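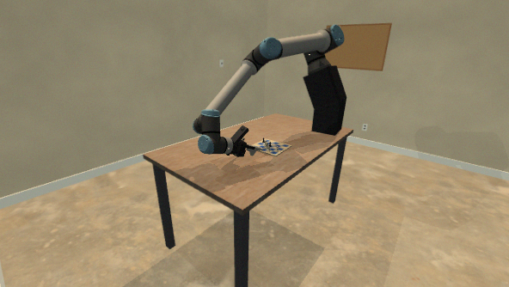 **Tavari Open Day** is the yearly robot demo put on by the Clestus lab, and I'm writing this entry because I went on 8 August 2018 and loved it! The star was the simulated chess table, where an arm with blue joint caps reaches over a little blue and off-white board (my kind of robot, frankly).

## The demo

The software is called Dratum, and it had 3,000 practice runs behind it, or so the sign by the door claimed. We were 133 visitors, all crowding the one screen. 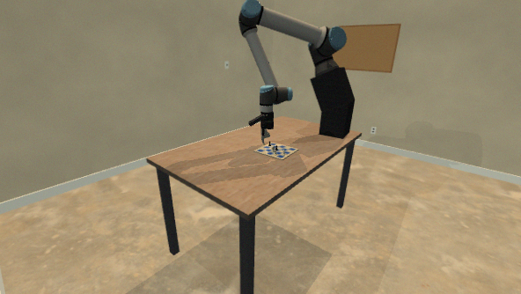 *The gripper pointing straight down beside the board, Dratum simulation.*

Picking up a chess piece is fussy work for a gripper, and I asked way too many questions about it.

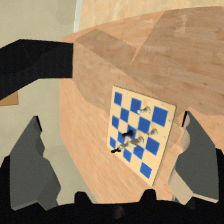 The guides were patient with me, though, and sent me on to the Raju room next door for the talk on grip force. Seats go fast, so get there early. The next one is in January.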